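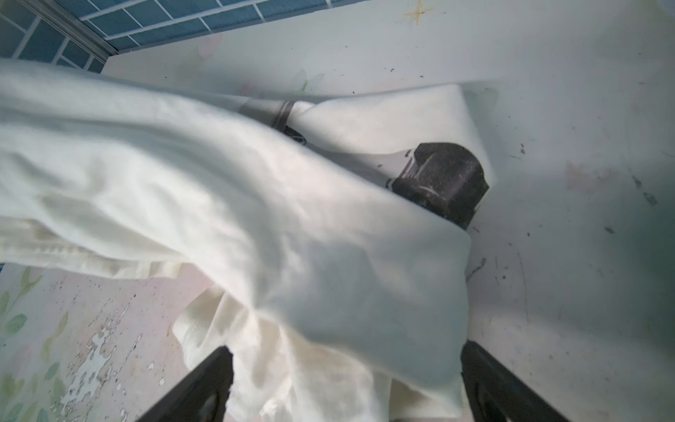
Brenitz launders flat linen for hotels and two care homes, and the visit on Thursday was arranged so that four of us from Thakur could see how the pieces are graded before they go to the finishing line. Grading is slow work on anything that arrives crumpled. A white cloth with its hem turned under and the rest gathered in loose folds gives the grader very little to go on, and the yellowish tinge that collects along a stitched border is easily missed until the edge has been pulled out straight. Most of the morning was spent on that one point.

We were met at the side entrance at twelve minutes to eight by Seon-mi Won, who runs the receiving and grading side. The front office does not open until nine and the main gate is kept for vehicles, so anyone going after us should use the side door and ring twice. Parking is poor. Two spaces are marked for visitors and both were taken by laundry cages.

**Receiving**

Soiled work comes in by cage and is weighed before sorting. Brenitz sorts into four streams: sheets, small flats (napkins, pillowcases, tray cloths), towelling, and everything else. Thakur sorts into three and puts pillowcases in with sheets. Seon-mi's view is that pillowcases slow the sheet stream down because the closed end traps water and the pieces come out of the extractor in a knot. I had assumed the opposite. We have never separated the two for long enough to know, and it would be simple to try for a month.

The weight for the previous day was on the board by the scale: 2,933 kg in, 2,854 kg out. The difference is soil, lint, rejected pieces and whatever moisture the cages pick up in the yard, and they do not try to split it further. We asked whether they had considered weighing rejects separately. They did so for part of last year and stopped, as the figure moved so little from week to week that no decision was ever made on it.

**Washing**

The wash floor is conventional and I will be brief. There is one tunnel washer of 12 compartments and three open-pocket machines for small lots and rewash. White cotton is washed at 78 degrees with a peracetic bleach dosed in the later compartments. Rewash is done in the open-pocket machines only, on a longer programme with a pre-soak. Chemicals are supplied by Jaslow on a price-per-kilo contract, with a technician on site every second week to titrate.

The water is hard and the softener is older than the tunnel. Seon-mi put some of their greying down to this, and the remainder to overloading on Mondays. She was open about both.

**Grading**

Grading is done after drying and before ironing. At Thakur we grade after ironing, when the piece is flat and every mark shows. The Brenitz argument is that ironing a stained piece sets the stain and wastes the steam. Their cost is that the grader has to read a piece that is still creased.

The method they teach is as follows:

1. Find a hem before anything else. Do not shake the piece out from the middle.
2. Run the hem through both hands to the next corner, looking only at the hem.
3. Open the piece from that corner and look across the field.
4. Turn it once and repeat the look across.
5. Place it in the pass, rewash or mend stack.

Hem first was the part that was new to us. The fabric is double or triple thickness at the turn, so it holds more residue and dries last, and any yellowing usually shows there before it can be seen in the single layer. In a bunched piece the folds throw grey shadows which look very like general greying, particularly on an off-white cloth with a matt finish. The graders are told to disregard tone altogether until the cloth is open. Tinge at the hem can be judged earlier, as it differs in colour and not only in depth.

I tried it on a stack of tray cloths. The first few went badly – I kept opening from the centre out of habit – but it became quicker once I stopped looking at the field of the cloth at all during the hem pass. Kuldeep Agarwal from our own finishing room was noticeably faster than I was and found two lifted stitches that I had already passed.

Small wrinkles along the stitching are not a fault at this stage. They come from the sewing thread shrinking at a different rate from the cloth, and the ironer takes most of them out. If the wrinkling is heavy enough to turn the hem over on itself, the piece goes to mend, where it is either restitched or cut down. Cut-down sheets become cot sheets, and cut-down tablecloths become glass cloths.

**Surfaces and lighting**

Kuldeep asked about table colour. Our tables are white, theirs are mid-blue, and the blue is much the better choice for finding an edge. On a pale surface the border of a white cloth all but disappears under overhead light, and any scuffs and specks on the table itself are a distraction. We have had pieces sent back for rewash because of a mark that was on the table. The blue is an ordinary vinyl sheet, taped down at the edges and replaced when it lifts.

Lighting is by two tubes set low along the back of the table, so that the light crosses the cloth at a shallow angle. It exaggerates creases, which I disliked, but it also shows thin places and pulled threads that would not be seen from above. There is a switch for an overhead lamp, used for step three onwards.

**Rewash and mending**

Rewash stood at a cage and a half when we were there, which Seon-mi described as a normal morning. Each piece gets one rewash. If the hem is still discoloured afterwards it is downgraded and not washed a third time, on the grounds that the strength lost in another bleach cycle costs more than the cloth is worth. Thakur allows two. I would like to see tensile results before arguing for either.

The mending room has two lockstitch machines and an overlocker. Thread is cotton-wrapped polyester in one shade of white for everything, including the cream table linen, and the repairs can be picked out on the cream if one knows to look for them.

**Points to follow up**

- Separate pillowcases from sheets for one month and log the extractor times.
- Cover one grading table in blue vinyl. Kuldeep has offered to fit it.
- Try hem-first grading on small flats only. Sheets would need two people and there is no room for that at present.
- Ask Jaslow for the titration sheet in the format Brenitz receives, which is clearer than ours.
- Low side lighting: get a price, but wait until the table has been tried.

We left at half past eleven. Seon-mi has asked for a return visit to see our folding line, preferably in January, when their hotel work drops off and she can bring both of the senior graders.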